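Notebook, Luik bench, 12/6/25

Continued with the cup and saucer task for the Brondari set. The goal is still 300 episodes with the hand-held gripper before we train again. Lilian Mohamedi did the first part and I took over after lunch.

Two problems from the morning. First, the start pose was too similar in every episode, so the policy will learn the position and not the cup. I now move the saucer a little before each recording, also near the far edge of the table. Second, Lilian closed the fingers too fast and 9 episodes have a jump in the gripper width. I marked them as bad and did not delete them, Damilola Fashola wants to look at the timestamps.

The tray stays in front of the saucer at different angles. It is pale on a white table, so the contrast is weak, but I prefer to keep it like this. If the model can find the tray edge here, the Erside kitchen should be easier.

To do:
- check the finger calibration again after restart
- ask Damilola if the pause before the grasp must be trimmed
- write the new start rule in the shared protocol

I continue with the same objects until the set is full, and then we change the cup. 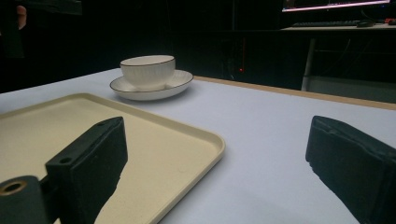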